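**Can a machine do the small jobs yet? Semeniuk publishes first results from its trim workshop**

For immediate release

Semeniuk, the vehicle interior repair firm, is today making public the first results of its trial with robot hands. The trial asks a simple question which our customers and our own fitters ask us often: are machines ready to take over the ordinary chores of a workshop, or must we wait some years more?

Our short answer is that they are ready for a few of them, and for the rest we must wait.

Robots have welded and painted car bodies for a very long time. In those jobs every part arrives in the same position, and the machine repeats the same path. The work inside a finished vehicle is different. The space is narrow, the light changes from one hour to the next, and many surfaces are soft or covered with film. A fitter puts a hand behind the steering wheel and finds a clip by touch. For a machine this is still a difficult thing.
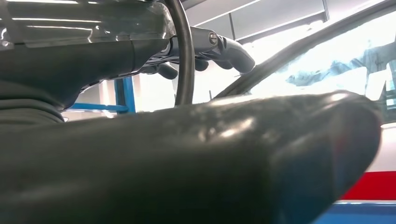
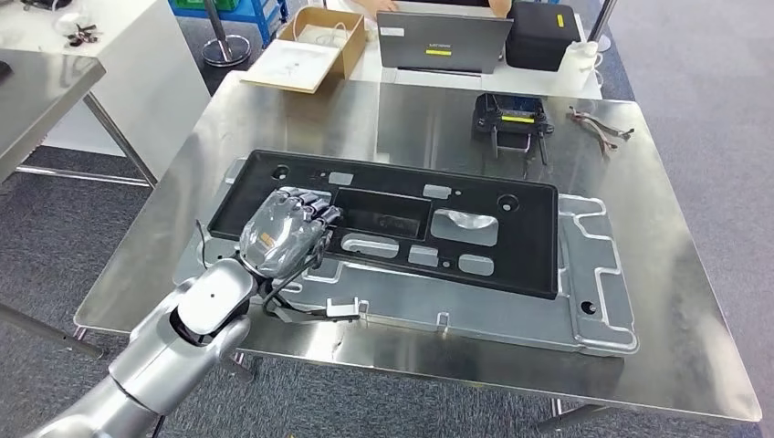
*Trim work at Semeniuk: the steering column area, with film over the shroud, and a black moulded panel on its fixture plate at the bench.*

MURKUDEN, 7 August 2019 -- The trial, which has the name Marolwood, began in June and covers 14 chores chosen by the fitters themselves. Each chore is a normal part of the working day: placing a panel on its plate, holding a part still while a person works on it, reaching for a stalk or a lever, sorting clips, wiping a surface, and so on. We did not include any chore that needs a sharp tool.

Of these chores, the machine can now do five to the standard we ask from a trainee. All five are done at the bench, where the part rests on a plate made for its shape. When the part has a known place, the hand can find its edge and keep hold of it. The speed is lower than a person's speed, but the result is acceptable.

Inside the vehicle the results are weaker. Only two chores have been finished there without help, and both of them are reaching tasks. The most common difficulty is reflection. Protective film and glossy plastic give back the light of the ceiling and the windows, and the machine then judges the distance wrongly. The second difficulty is the size of the gripper. A finger which is strong enough to pull trim also hides the thing it is going to touch, so the last centimetres are done almost blind.

Cables are the third difficulty. A wiring harness never lies the same way twice, and the small connectors turn when they are pressed. At present we leave all harness work to people, and we have no plan to change this during the trial.

We are also asked about the home. Some of our customers have read that a robot will soon fold the washing and empty the dishwasher. Our workshop is not a kitchen, and we speak here with caution. But a kitchen has shiny surfaces, soft things and narrow spaces as well, and it has no fixture plates. For this reason we think that household chores will come later than bench work, and that the first useful machines will be those which do one or two things in a prepared place.

No position at Semeniuk is reduced because of the trial. The fitters decide which chores are tested, and they may stop a test at any moment -- this was agreed before the start.

The next part of Marolwood will look at lighting inside the cabin and at a thinner finger, which is being designed together with the tooling firm Atex. The bench chores will continue with new panels, among them some which have no plate of their own.

**About Semeniuk**

Semeniuk repairs and refits the interiors of vans, buses and service vehicles. The workshop is in Murkuden.

**Press contact**

Semeniuk Press Office, Murkuden. Workshop visits for journalists can be arranged on request -- please write to us in advance, as places are limited.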